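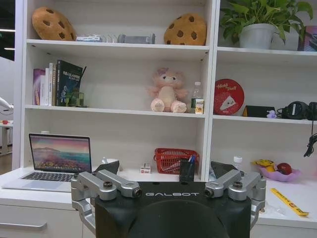

Girka Wrist-View Recording Kit: what it does and what we doubt

Most pages selling recording gear for robot learning promise that more examples mean a better robot. We sell the gear and we still don't believe that. A pile of careless recordings teaches careless habits, and you pay for the disk space too. Read this page before you order.

What it's for

The Girka kit records what a two-gripper robot sees from its own wrist while a person drives it through a task, along with the joint positions and gripper openings at each moment. It's meant for household and shop-shelf work: picking one item from among others, putting it back, tidying. We set up our own shelf the way people keep theirs, with books, plush toys, a water bottle, headphones with the cable hanging down, and a banana and an apple in a pink bowl. If your shelf holds three matching cubes, you will get a robot that knows three matching cubes.

What you get

Wrist camera and mount
Recording box with removable drive
Foot pedal for marking the start and end of an attempt
Tendine labeling software, one seat
Printed setup guide, 18 pages

The drive unit for the operator is sold separately. Yes, you need one.

Does the wrist view help?

Sometimes. It's good in the last few inches before a grasp, where a head camera tends to lose the object behind the gripper. It's poor at telling the robot where it is in the room. The gripper parts also take up a good share of every picture, and a shelf item can sit right behind a finger pad when you want it most. Brenda Maldonado, who runs our recording sessions, won't train on wrist footage alone and we wouldn't either. Plan on a second camera.

How many examples?

We don't publish a number. A competitor's figure is usually for one object, one shelf and one patient operator. Move a cup to the other side and see what's left of it. Our advice is to record a small batch, train, watch it fail, and record more of whatever it failed at. Keep the botched attempts, marked as botched. Throwing them out makes your folder look nice and hides the hard cases.

Known problems

Thin cables and clear plastic are still hard to label well. Tendine's automatic outlines miss both often enough that Jahangir Cassim corrects them by hand.
The pedal can register twice if you rest your foot on it. A stiffer spring is due in February.
Swapping operators in the middle of a batch changes the style of motion more than you'd expect. Write down who drove.
Clock drift between the camera and the recording box shows up after long sessions. Restart the box every 3 hours.

Fit and support

The mount has 11 screw holes and fits grippers with a Durton plate. For anything else, send us a drawing first. Orders ship in 13 working days. Support questions go to Magnus Cowie, and he will ask for a raw recording before he answers.

Page last changed 2024-01-02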